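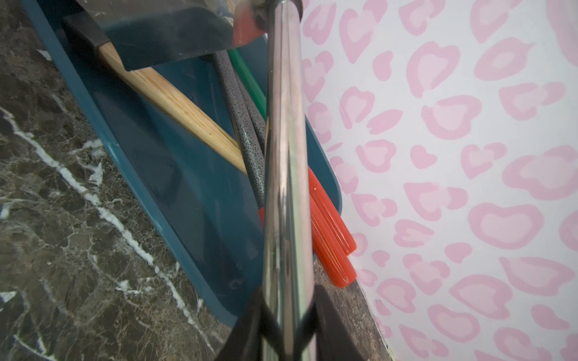
Re: [plosance-users] Stems for the September remix round

Has anyone got the Vastano stems to load at the right tempo? Mine come in at 70 and the vocal drifts by the second chorus.
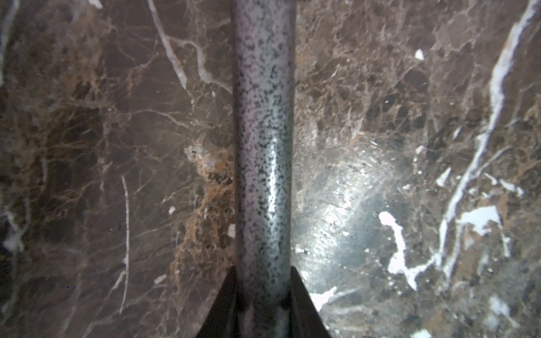 I also tried the Harkon import and got the same thing. The drums are fine on their own.

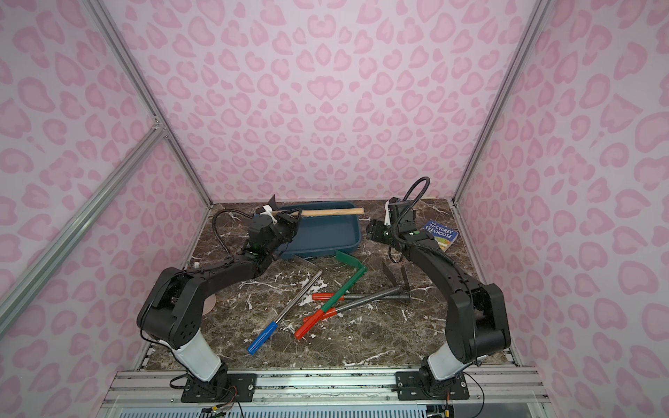
Posted by Marites Catacutan, Apr 6, 2019

> Bheki Shabalala wrote:
> Stems are up, 4 files in the zip. Keep your mix under
> the limit and put your name in the file name.

Bheki, is the vocal meant to start at bar one? If I slide it back by hand it lines up until the bridge, then goes off again. Can you export that one file again?

Marites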